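Stirkari 2 is out: stale frames, basket rims and a slower close

The second release of Stirkari, our grasp planning and control package, went out to all Vimumow sites in July. Most of the work went into the part that decides how far to trust each camera. The test task is still the Brekley table: pick up fruit, put it in the basket, move the basket when asked.
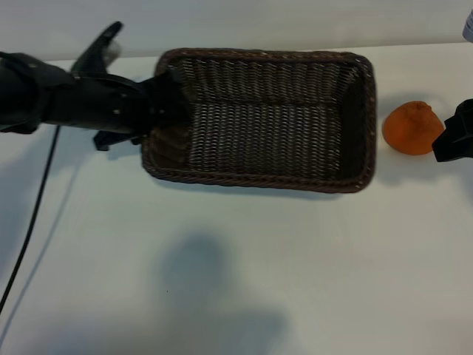 Stirkari now keeps separate clocks for the fixed camera and the wrist cameras. In the old version a late frame was passed on with whatever time it arrived, and the planner took it as current. At normal arm speed that put the target off by up to 11 millimeters. For a job like closing on the end of the basket with an orange fruit sitting just past the other end, that is too much. Frames older than 65 milliseconds are now dropped, and the arm slows down until a good one comes in.

The second change is a focus check on the wrist view. Ainhoa Prieto wrote it after going through 31 failed runs and finding that the depth estimate had been built on blur in most of them. The check scores each part of the view on its own - a sharp fingertip no longer makes up for a background with no detail in it. When the score is low, the planner falls back on the fixed camera and the last good wrist pose.
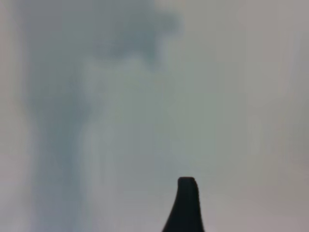 Wrist view with one finger in focus and little else to measure.

The threshold is set in the site config file under focus_min. Please leave it at the default for the first week and send us your logs before changing it.

Woven surfaces got their own edge model too. The old one fit a straight line to any long dark border, and on a braided rim it jumped from strand to strand. The new one fits a smooth curve through the whole rim and follows it around the corner.
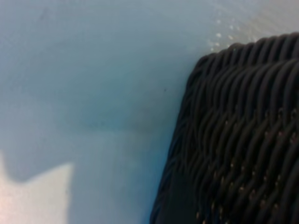 Known issues and what comes next

Replay in the Figueroa viewer still shows the wrist cameras one frame behind the fixed camera. The recorded data is correct, only the display is off. A fix is in testing.

Sites on the first release need to run the calibration step again after they update. Old calibration files will load without an error, but the clock offsets in them will be wrong.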